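공유 작업장 로봇 제작 강좌
4강 유인물: 양팔 작업대와 조립 보드 만들기

준비물과 지난 시간 복습

3강에서는 팔 두 대의 받침을 고정하고 전원을 나누어 연결했다. 이번 시간에는 두 팔 사이에 놓을 조립 보드를 만들고, 손이 보드 위의 부품까지 닿는지 확인한다. 팔의 원점 설정을 아직 마치지 못한 조는 시작 전에 Misaki Okabe에게 말하고 3강 유인물 마지막 쪽의 순서대로 먼저 끝낸다.

조별 준비물은 다음과 같다.
흰색 보드용 판재 1장 (긴 변 800 mm)
부품 출력용 필라멘트, 파란색
고정구 출력용 필라멘트, 흰색
접시머리 나사와 육각 렌치
강철 자, 연필, 마스킹 테이프
캘리퍼스 (공구함 Bindale 칸에 있음, 쓰고 나서 0점을 맞춰 반납)

4.1 작업대 배치

두 팔은 작업대의 양쪽에서 마주 보게 둔다. 한쪽으로 몰아 놓으면 팔꿈치가 서로 부딪치는 자세가 많아지고, 나중에 경로를 짤 때 제외할 구간이 늘어난다. 보드는 두 팔 사이에 세로로 길게 놓는다. 좌우 중심을 먼저 맞추고 앞뒤는 그다음에 맞춘다.

작업대 뒤에는 검은 천을 친다. 7강에서 다룰 영상 인식 때문이다. 작업장 선반이나 사람 옷이 배경에 들어오면 색 임계값을 조마다 따로 잡아야 한다. 천에 약간의 주름이 있는 것은 괜찮다. 상판은 무광으로 한다. 지난 기수에서 Marcelino Sotomayor의 조가 유광 시트를 붙였다가 조명이 비쳐서 다시 떼어 냈다.

4.2 보드와 고정구

고정구는 얕게 만든다. 깊은 홈은 부품을 잘 잡아 주지만 손가락 끝이 벽에 걸린다. 벽이 필요한 트레이와 벽이 필요 없는 판을 구분해서 설계한다.

(가) 꽂는 판. 얇고 정사각형에 가까운 판이다. 핀이 들어가는 구멍은 핀 지름보다 조금 크게 뚫는다. 출력 후에 캘리퍼스로 재고, 뻑뻑하면 사포로 다듬는다. 드릴로 넓히면 구멍이 기울기 쉽다.
(나) 홈이 있는 판. 네 모서리에 나사 구멍을 낸다. 나사 머리가 판 위로 올라오지 않게 한다.
(다) 트레이. 넓은 것과 좁은 것을 하나씩 만든다. 좁은 쪽은 가는 막대용이므로 길이 방향 여유를 확인한다.

부품은 모두 파란색으로 출력한다. 보드와 고정구가 흰색이라 색만으로도 구분된다. 원기둥은 세워서 출력하고 막대는 눕혀서 출력한다. 막대를 세우면 층 사이가 잘 부러진다. 출력 파일은 Rindeck 공유 폴더의 4강 항목에 있다. 원본을 덮어쓰지 말고 조 이름을 붙여 사본을 만든다.

4.3 케이블 정리

손목 케이블은 손목을 양쪽 끝까지 돌려 본 다음에 묶는다. 정지 자세에서 길이를 맞추면 회전할 때 당겨진다. 손목 뒤쪽에 여유 고리를 하나 남기고, 팔뚝 쪽에서 고정한다. 팔뚝 아래로 늘어지는 선은 보드 위를 지나지 않게 바깥쪽으로 돌린다. 묶음 끈을 너무 조이면 피복이 눌리므로 손톱이 들어갈 정도로 한다.

4.4 도달 범위 확인

1. 속도 제한을 200 mm/s로 둔다. 비상 정지 버튼은 한 사람이 맡고 다른 일을 하지 않는다.
2. 오른팔을 보드 밖으로 올려 둔다. 손에는 아무것도 쥐지 않게 한다.
3. 왼손을 보드의 먼 쪽 왼편 위로 보낸다. 손가락은 아래로 굽힌 자세로 시작한다.
4. 손과 고정구 사이의 높이를 잰다. 42 mm보다 낮으면 다음 단계로 가지 말고 대기점을 다시 잡는다.
5. 트레이를 비워 둔 채로 왼손을 각 고정구 위로 차례로 옮긴다. 부품은 아직 집지 않는다.
6. 왼팔을 빼고 오른팔로 같은 과정을 반복한다. 두 팔을 동시에 보드 위로 넣는 것은 5강에서 한다.

검은 손이 왼팔, 은색 손이 오른팔이다. 두 손의 무게가 다르므로 하중 설정값을 서로 복사하지 않는다.
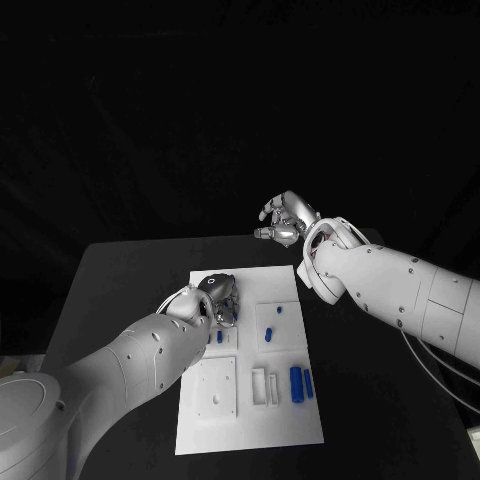 4.5 기록과 과제

도달 범위를 확인한 뒤 기록표에 다음 내용을 적는다.
각 고정구의 기준점 좌표 (왼팔 기준, 오른팔 기준 각각)
손이나 손목이 보드를 가려서 부품이 보이지 않는 자세
케이블이 당겨지거나 보드에 닿은 자세
다시 출력해야 할 부품과 그 이유

가려지는 자세는 빠뜨리지 말고 적는다. 팔이 판의 일부를 덮는 구간에서는 카메라 값만 믿을 수 없으므로 5강에서 대기점을 따로 둔다.

과제는 두 가지다. 첫째, 꽂는 판의 구멍 공차를 세 가지로 바꾸어 출력하고 핀이 들어가는 정도를 비교한다. 둘째, 보드 배치도를 그려서 낸다. 손으로 그려도 되지만 치수는 모두 적는다. 제출은 Janaína Marinho에게 한다.

4.6 작업장 이용 안내

출력기 예약은 한 조에 한 번, 최대 14시간까지다. 7월에는 Clovville 작업장의 환기 공사로 출력실을 오후 6시에 닫으니 긴 출력은 오전에 건다. 나갈 때는 팔을 접힘 자세로 보내고 주 전원을 끈다. 보드는 조 이름을 쓴 테이프를 뒷면에 붙여 선반에 눕혀 둔다.

다음 시간 준비: 5강 유인물의 좌표계 부분을 읽고, 기록표를 가져온다.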